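Taleck teleoperation group, minutes of the Monday meeting
Held in the Dreltcombe room, 2 p.m.
Agenda: dining room scene, demonstration count, the headset, any other business.

1. Dining room scene
Views from the simulated dining room were put up and left up for the whole meeting.
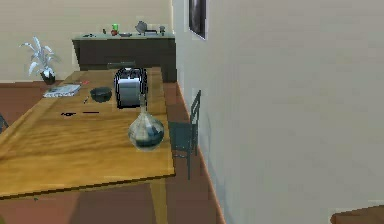
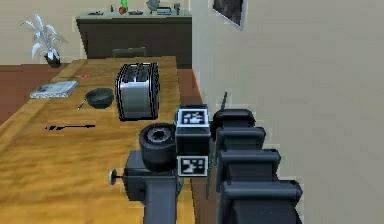
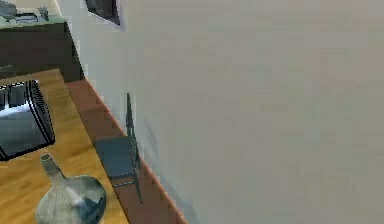 Dining room scene, simulator views. Arm and toaster in the second.

The operators reported that steering the arm near the toaster by remote control is going better than it did in April. The Studonov hand controller still drifts left when the operator relaxes, so the operators have stopped relaxing. The meeting agreed that this was a workaround.

It was asked whether the toaster has to be a toaster. It does. The task sheet says so, and the task sheet took two meetings.

2. Demonstration count
The target is 50 clean demonstrations per operator. We hold 398 in total, of which 44 have been thrown out for long pauses in the middle. A proposal to keep the pauses, on the grounds that the robot ought to learn to think before it moves, was discussed for longer than it deserved and withdrawn.

Agreed: an operator who sneezes will stop and begin the run again.

3. Hand guiding
The Procházka method (take hold of the real arm and push it through the motion) was raised again. Those in favor say it feels natural. Those who have tried it mentioned their shoulders. Deferred until the bench is free, as it was last time.

4. Headset
The foam pad is worn out and a new one is on order. In the meantime operators are to bring their own headband and take it home afterward. Two have been in the drawer since the last meeting.

5. Any other business
The start button and the discard button are still next to each other. Action: move one. The meeting did not settle which.

Next meeting same time, same room, unless the room is taken.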